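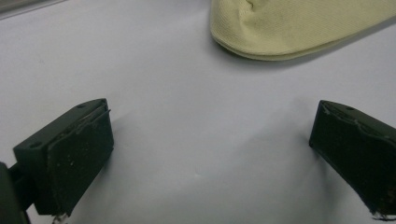
Nataša Matić asked straight away whether we could stop arguing about cameras until the pads had been sorted, as she didn't think any grip score from a pad in that state was worth writing down. General agreement, and a lively first twenty minutes as a result!

Gripper trial group, notes of meeting, Oct 5, 2025
Present: Nafula Wanyama (chair and notes), Nataša Matić, plus the bench team
Notes of last meeting: agreed, one spelling fixed.

1. Pads
The right pad is the more worn of the two, with a torn and chipped upper edge. Both have pale frayed strands at the lower end. Nafula wondered if the Kelmendi rubber is simply too soft for knitted things, which would be a lovely thing to find out properly. Nataša would like the left and right pads swapped halfway through the next set, to see whether the wear follows the side or the pad.
Agreed: new pads on both fingers before any more scored runs. Old ones to be bagged and labelled, please, and kept out of the spares drawer.

2. Hand-held tool against the Dilavar arm
Really encouraging. The hand-held tool managed 443 grasps over the period and the arm 158, which is far more than we had hoped for from either. Soft fabric is still the hardest thing on the list and also the most fun. The two sets can't be compared yet, as the arm was running the older Grivix controller for part of the time.
Action: Nafula to mark which arm runs used which controller.

3. Camera
Long talk about the view from the tool. Everyone likes having both fingers so large and close. Nataša finds it a bit soft and would like to try the Kekov lens, same mount, same lighting. Nafula is keen too, but only one change at a time.
Action: Nataša to fit the lens once the new pads have had a full set.

4. Target
832 scored grasps by the end of January, both rigs together. Earlier runs on worn pads to be kept but not counted.

5. Any other business
Screws for the fingers are running low. Nataša has ordered 2 boxes.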